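Re: [tranovcombe-swap] Pencil pouches for October

> Do the orange ones have a real zipper? We need 20 and
> the kids pull hard.

Yes, a zipper with fine teeth and a small flat pull tab. 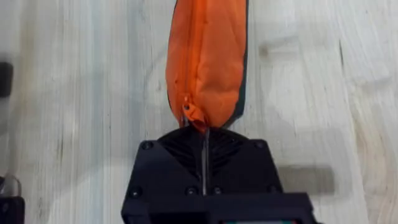
Orange pouch, zipper and pull

The fabric is soft and creases easily - fine for pens, less so for rulers.

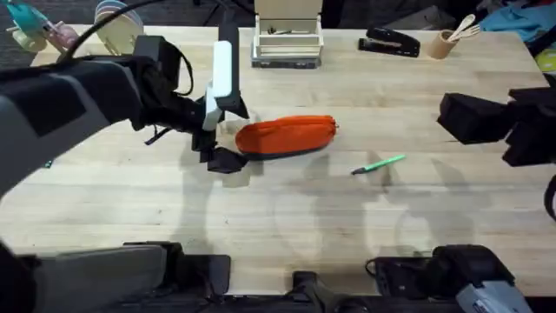 I'd put two pens in each and skip the erasers. Kindar has them cheaper by the box.
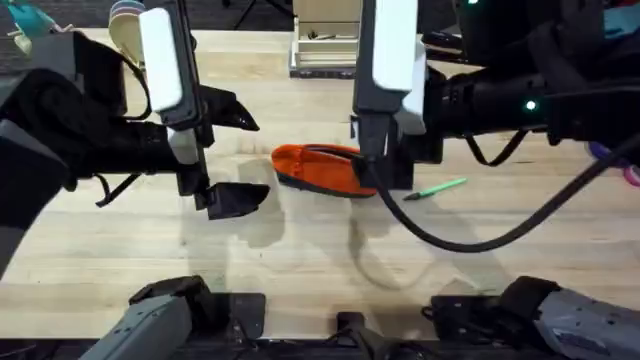
Dark gray along the bottom should hide ink. Tell me by noon if you want all 20.

2 comments
Share 438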